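Buckley library gets its Saturdays back

I've been grumbling about this one for ages, so let me be the first to cheer: the Buckley branch library is opening on Saturdays again! The county signed off on it 29th July, and the new hours kick in at the start of October.

What tipped it was a petition. It picked up 472 names, mostly from folks out toward Cerkcombe who work all week and can't get to the desk before it shuts at five. I signed it in line at the bakery (they had a clipboard by the register). 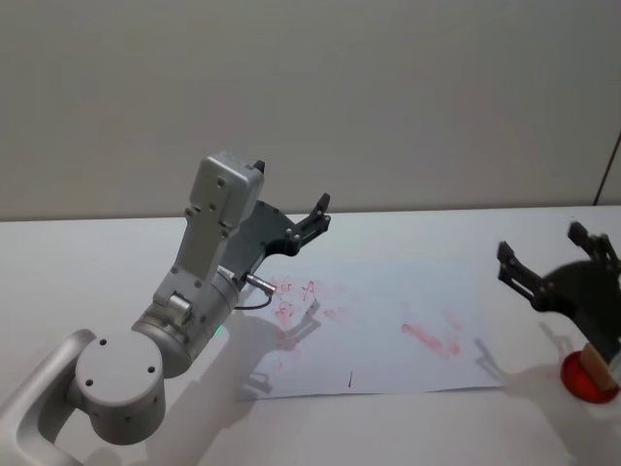
A light gray arm over a white tabletop.

Doors will open at nine and close at 2, which is a bit early for my taste, but I'll take it. The Marent Street entrance stays the main way in, and the book drop is moving around to the parking lot side. They're also bringing in around 2000 extra books, a lot of them large print and picture books.

Cards from the old system still work. If yours has expired, bring something with your address on it and they'll renew it at the desk.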